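Grasp planner, round two

Quick one tonight, I have a build running and no patience.

So the planner is finally off the old config. Ripped out the yaml mess, everything goes through Plitar now, and startup went from 35 seconds to 3. Should of done it in January when Nayara Damasceno told me to. She was right, fine.

The bad part is still perception. The wrist view is what Vorkidano segments on, and with the fingers closed they eat a big chunk of the bottom of the image. I mask them with a fixed polygon — ugly, works. Until the gripper opens, then the mask is wrong and I get a phantom object right between the tips. Need to drive the mask from the joint state. Tomorrow.

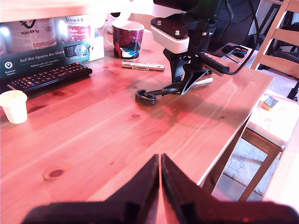
Wrist view, fingers nearly closed. Mug, pen and remote on the pine table.

Other thing is shadows. Big soft one on the planks next to the mount and the segmenter loves it, calls it an object with more than 15 percent confidence, enough to get past my threshold. Knots in the wood too sometimes. Tried raising the threshold, lost the pen. Put it back.

Pen is the hard one anyway. Thin, shiny, depth is garbage on it. Mug is ok if the planner goes for the handle, but it wants the rim every time and I havent figured out which cost term is doing that. Probably the approach angle weight. I set it to 970 at some point and left no comment, thanks me.

Todo:
mask from joint state
log the rejected grasps, all of them
ask on the Govau list about teh timestamp drift
a unit test, any unit test

Build just failed. Missing header. Back to it.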